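Drarnberg Textile Care - Help Desk
Ticket: Fold lines and dye transfer on silk kimono after storage
Opened by: Teodora Kelmendi
Assigned to: Arben Stojanovska
Status: Waiting on customer

Original request

I have a formal silk kimono, dark green outside with a cream lining. It was in a drawer over the summer. When I took it out in August there were two problems. The lining has a pale green mark near the left hem, and there is a hard crease across the back that is not on a normal fold line. It was wrapped in a Pustia storage sheet, the large size, 90 cm long. I have not washed it, steamed it or put anything on the mark. The padded collar also looks flat on one side.

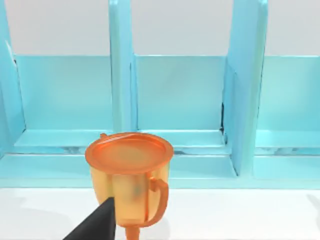 Step 1. Check the wrapping

Arben asked whether the sheet was the coated type or plain paper. Teodora confirmed coated, with the shiny side facing in. Coated sheets hold moisture if the silk goes in slightly damp, and damp silk can pick up color from the layer it sits against. She was told to throw the sheet out and lay the kimono flat on a clean cotton cloth, away from the window.

Step 2. Air the garment

Hang on a straight kimono hanger, sleeves fully out, indoors, no fan heater. Minimum 336 hours before any pressing. Turn it once, halfway through. Put white cotton between the outer silk and the lining at the hem so the two don't touch.

Result at the halfway turn: smell gone, crease softer, green mark the same size. Collar no change.

Step 3. Test the color

Press a white cotton swab, dry, on an inside seam of the outer silk and hold it for nine seconds. Repeat with a swab dampened in distilled water. Do not rub.

Result: dry swab clean. Damp swab came up faint green.

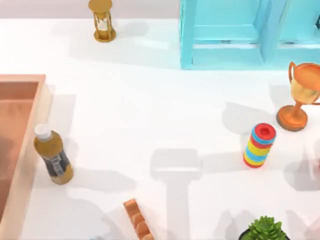 Vesela Mladenović replied at 3:40 that a faint green on the damp swab means the dye is still loose, and the lining should not be spot cleaned at home. She would take the lining out, treat it separately and sew it back in. The hem is around an hour of hand stitching each way.

Step 4. Pressing the back crease

Held until the lining is out. When it goes ahead: low iron, no steam, cotton press cloth, from the reverse side only. If the crease stays after two passes, stop - more heat will put a shine on the silk.

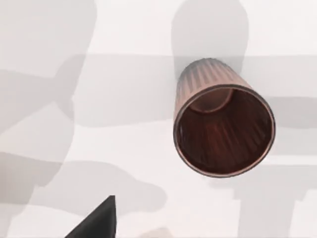 Copper-colored cup, fluted outside

Open items

- Teodora to say yes or no to removing the lining
- Collar padding to be checked at the same time
- Nikola Begović to find out if the other coated sheets from that order should be pulled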